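4. Assessment of the Tevley gripper kit

4.1 Scope of the assessment

The Tevley is a parallel two-finger gripper sold as a kit by Tinby for small and medium robot arms. The kit contains the gripper body, one pair of tapered fingers, a wrist camera with its bracket, a control box and a software package that records camera images together with arm and gripper positions. We bought the kit through the ordinary sales route and fitted it to the arm already installed in the Nedport laboratory. The supplier had no part in the planning of the trials and did not see the results before submission. Firmware and software were frozen at the versions delivered in July, and later updates were not applied.

The assessment was limited to the handling of soft household textiles on a flat table. Rigid objects were covered in Section 3 with the Pacheco gripper, and that unit is used again below as the point of comparison. No attempt was made to judge the Tevley for payload, duty cycle or use in wet conditions.

4.2 Mounting and set-up

Mounting needed an adapter plate, as the bolt circle of the gripper body did not match the arm flange. The plate is not part of the kit and had to be machined in house. The supplied drawing gives the hole positions correctly but leaves out the depth of the locating recess, which we measured from the part.

The camera bracket has a single tilt adjustment locked by one screw. The tilt was set so that both fingertips and the area ahead of them were in view, and the screw was then marked with paint so that any slip would show. The paint marks were checked at the start of each day. One slip was found, after a cable had been pulled during a tool change, and the episodes recorded between that check and the previous one were left out of the data.

Calibration between camera and arm is done with a printed target and a guided routine. The routine ran to completion on the first attempt. Its report gives one overall error value and no breakdown by pose, so a poor pose cannot be found and repeated on its own. For a kit aimed at users without their own calibration tools this is a clear weakness.

4.3 Procedure

The task was to take a textile item from a container and place it on the table, or the reverse. An operator drove the arm from a hand controller, and the same operators worked with both grippers. Each episode began with the fingers open and ended when the operator pressed the stop key. Items were laid by hand before each episode, with no fixed pose. The operators were told to let go and try again if a grasp looked doubtful, and a second grasp within one episode was allowed.

An episode was counted as complete if the item lay fully inside the target area when the stop key was pressed. Episodes ended by a protective stop of the arm were kept in the total and counted as not complete. Lighting was from the ceiling fittings alone and was not changed between sessions.

In total, 2597 episodes were recorded with the Tevley. Each session was limited to 90 minutes of operator time, followed by a break, in order to keep tiredness from affecting the later episodes. All sessions used the same arm speed limit, set below the supplier's recommended value – the higher setting gave jerky motion near the table and was dropped after the pilot runs.

4.4 Results

The Tevley completed the task in most episodes, and operators reached a steady rate of work sooner with it than with the Pacheco unit. The main reason given was the shape of the fingers. Their narrow tips can be brought down beside a fold without pushing the rest of the item away, and they hide little of the work from the camera.

Incomplete episodes fell into two main groups. In the first, a thin item slid out between the tips during lifting. This was more common when the operator took hold of a single layer near an edge. In the second, the item was released over the target but stayed in contact with one finger and was dragged out of place as the arm moved off. The second group made up 122 episodes. Opening the fingers to their full width before moving away reduced the problem, at the cost of a slightly longer episode.

Grip force can be set in 3 steps. The lowest step did not hold heavier items and the highest left marks in loosely knitted ones, so the middle step was used throughout. A continuous setting would be more useful for this kind of work. The control box accepts a finer value over its serial link, but the option is not described in the manual and we did not rely on it.

4.5 Image quality from the wrist camera

The wrist camera is sold as part of the kit and its images are the only visual record that the software stores by default. Their quality was therefore examined separately. Two points matter for later use in training.

The first is motion blur. When a hanging item swings, its outline smears and the stripes or weave can no longer be followed from one image to the next. Exposure time is chosen by the camera and cannot be fixed from the supplied software. Parts of the gripper stay much clearer in the same image, as they move with the camera.

The second is contrast. The fingers are dark and the table is pale, so the fingers separate well from the background, but the slots and inner faces lose detail in shadow. White items on the pale table were the hardest to make out on the screen, and operators often lowered the arm further than needed before closing the fingers. Both effects can be judged from Figure 4.
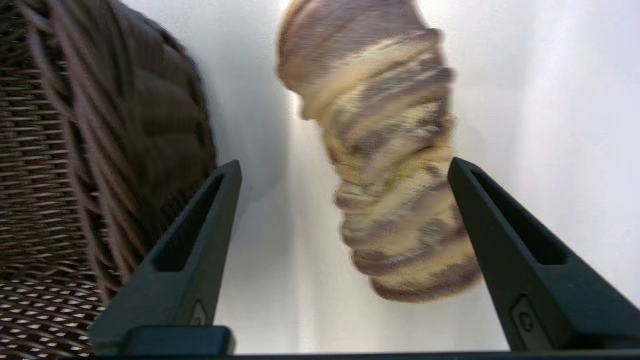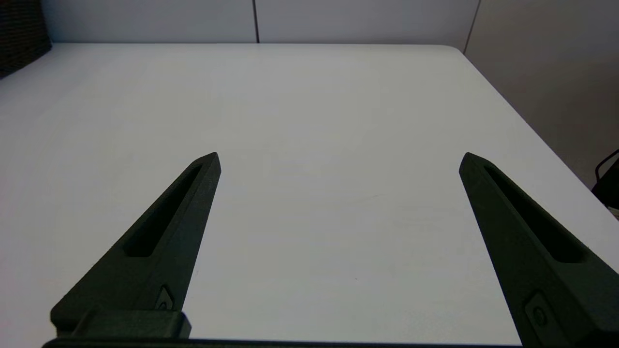
Figure 4. Wrist camera images from the Tevley trials at Nedport. First image: striped textile item with motion blur, woven basket at left. Second image: open fingers over the pale tabletop, with nothing held between them.

4.6 Suitability

For textile handling under direct operator control, the kit can be used as delivered once an adapter plate has been made. The fixed exposure behaviour and the single calibration value should be settled with the supplier before purchase if the images are meant for training. Finger wear was not measured. A second pair of fingers has been ordered for the durability trials described in Section 5.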